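Fondcombe Home Notes
Household and Workshop Tips
March 10, 2023

Buying kitchen and workshop goods from overseas

Tariffs make the news when two governments argue over steel or farm goods, but they also turn up on the bill for a bread knife or a set of chisels. The tips below are for small orders shipped to your own door.

Start with the full price. Add the item, the shipping, any duty and the carrier's handling fee before you compare it with a local store. A stand mixer listed at $600 looked like a good buy to us last November until the extra charges added $80, and the same model was in stock across town for less.

Check the country of origin, which can differ from the country the parcel ships from. Duty normally follows where the thing was made. A seller in one country may be sending you a pan made in another, and the listing will often have that in small type near the bottom.
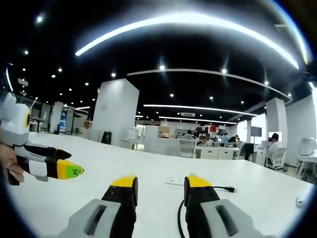

Save the order confirmation as a file, along with the listing page. Listings get changed or taken down, and a customs query can arrive weeks after you paid. We keep ours in one folder per year, named by seller and item.

Ask the seller how the parcel will be described on the form. "Parts" or "gift" is asking for a delay. "Stainless steel vegetable peeler, kitchen use" is much better — it says what the thing is, what it is made of and what it is for.

Look at the plug and the voltage before you order anything electric. A cheap adapter changes the shape of the pins and nothing else. For a kettle, a heat gun or anything else that draws a lot of power, buy the version made for your country. 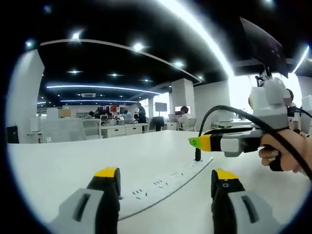 Do I get the duty back if I return the item?

Sometimes, but you have to ask, and the seller's refund usually doesn't include it. Find out how to claim before you send the item back, and keep proof that it left the country.

Group small orders with care. Three jars of spice from the Yaman shop cost us one handling fee in a single box and would have cost three if sent apart. On the other hand, a bigger box may go over the duty-free limit. Look up the current limit each time you order, as these rules change.

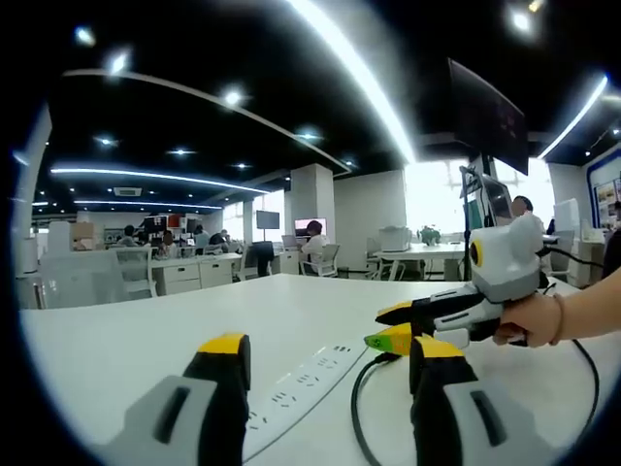

Allow extra time when new tariffs have been announced. Sellers rush stock out ahead of the date and parcels back up. Our Bikirden sharpening stones took 30 days in a busy stretch, and the Wenlow jar lids ordered 2 weeks later came first.

Open the box the day it comes and check it against the invoice. If duty was charged on the wrong amount, call the carrier with the order number and the receipt in front of you.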